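4.2. Percepción desde la muñeca y autooclusión

El módulo de percepción de Graltine recibe la imagen de una cámara pequeña montada junto a la pinza. Esa posición acerca el sensor al punto de contacto, pero deja parte del campo visual ocupado por el propio efector y por las fundas de tela. Antes de estimar profundidad, el nodo de segmentación genera una máscara del robot a partir de la cinemática directa y la corrige con los bordes detectados (Fig. 3).

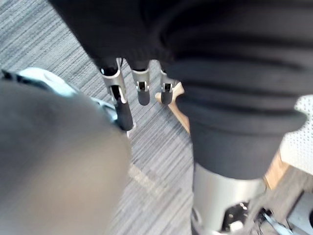
Figura 3. Vista desde la cámara de muñeca: dedos metálicos con punta negra, funda negra acanalada y moqueta gris a rayas.

La corrección es necesaria porque la tela no sigue el modelo rígido. En las versiones iniciales, los pliegues de la funda entraban en el mapa de obstáculos y el planificador descartaba trayectorias válidas. Ahora la máscara se dilata 7 píxeles y los puntos que caen dentro se excluyen del mapa durante 9 ciclos de control. El ajuste fino de la red se hizo con 1118 imágenes etiquetadas a mano por dos de los autores; las discrepancias —casi todas en bordes desenfocados— se resolvieron por consenso.

El segundo caso difícil es la tela del entorno. Cuando dos tejidos se tocan y una manga cubre la unión, el contorno deja de ser fiable y el sistema recurre a las costuras como referencia local.

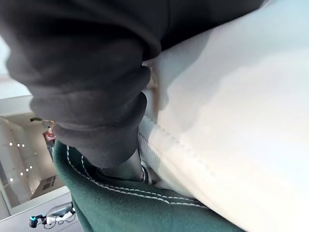 El detector de costuras busca líneas de pespunte continuas y devuelve una curva paramétrica con su incertidumbre. Si esta supera el umbral, el controlador reduce la velocidad y solicita otra vista; la espera puede alargarse hasta 500 ms. No se aplica filtrado temporal a la curva, ya que la cámara se mueve con la muñeca y el retardo añadido degradaba el seguimiento. Los parámetros del umbral se fijaron por separado para tejidos claros y oscuros.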